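Search posts Enter keyword Go

2025-05-01 | By Brenora Football Notes

Print | E-mail

Puston and Dorska will play football again this fall. Both schools confirmed it this morning. It will be the first meeting in nine years.

The game is at Puston, on Georgiou Field. Dorska hosts the return game next season. Only those two games are under contract.

It does not count in the conference standings. Dorska left the league after the last meeting, and that's when the series stopped.

Puston had an open week in the middle of the schedule and had been looking for a home game since December. Dorska lost an opponent that same month when a Division II school bought out its contract.

Kickoff is set for early afternoon. Puston doesn't have permanent lights, so a night game was never an option. 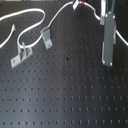 One follower replied that Dorska should have been the one to host first, as the last game was at Puston too, and asked whether that came up in the talks.

It did. Dorska is getting new turf and the work may run into the season, so they asked to travel first. Puston agreed to take the return trip a year later.

Tickets: the last game drew 1,886, which was the best crowd Puston had that year. The school expects to beat it and is adding temporary bleachers behind the north end zone.

Dorska gets an allotment of 405 seats on the visitors' side. Those go through the Dorska ticket office. Puston will not sell them from its own site.

Puston has sold over 815 season tickets so far. If you have one, this game is included at no extra charge. If you bought the short package, it isn't, and you can add it at the window.

Students get in free with an ID, same as always. They sit in the south section.

On the field, Dorska has more coming back. Both starting tackles return, and so does the quarterback who took over in the second half of last season. They lost most of the secondary.

Puston is replacing its top two rushers. The spring game was mostly short passes and I would expect that to carry over. The defensive front looks like the best part of the team.

Puston also moved to a four-man line this spring. They used three down linemen all last year and had trouble stopping the run late in games.

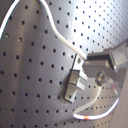 White cables and gray pegboard.

A few people have asked about the trophy. There was one, a brass lantern on a wooden base. Puston won the last game, so it should still be there. The athletic department says it is in storage and will be brought out for the game.

Radio will be the Brenora station for Puston fans. Dorska has its own student broadcast. There will be a video stream but I don't know yet if it's free.

Parking: the gravel lot east of Georgiou Field is for season ticket holders until an hour before kickoff. After that it is open to anyone. The street lots fill early when the weather is good.

The two schools still play each other in baseball and softball, so this is just the football side catching up.

Nothing has been signed past the second game. Both athletic departments say they will look at it again after the return trip.

Full Puston schedule comes out later this month. One more nonconference date is still open, on the road. I'll add it to this thread when they announce it.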